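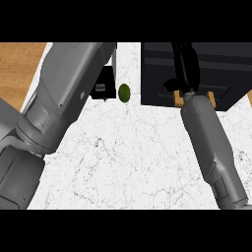 Attachment 1: marble countertop, white with fine gray veining

Ticket 39: Color swatches not loading on the stone samples page
Status: Waiting on customer
Opened by: Innes Baxter, Tavmont
Handled by: Johanna Hämmerli

Innes wrote:
Hello again, and thank you for being so patient with me last time! I've been trying to put together a sample order for a kitchen client, and when I click on "White, gray vein" the page just sits there spinning. The darker stones come up fine. I've tried it on my laptop and on my husband's old one, and I left it alone for 20 minutes while I made lunch, but no luck.

Johanna wrote:
Hi Innes, lovely to hear from you, and sorry about the wait over lunch! I get the same spinning wheel here. We moved the lighter stones to a new folder in July, and I think the page is still looking in the old one. Could you sign out, clear your saved pages, and sign in again? If it still spins, send me the sample codes and I'll gladly type the order in by hand. I've put a hold on your cart so you won't lose the 17 samples already in it.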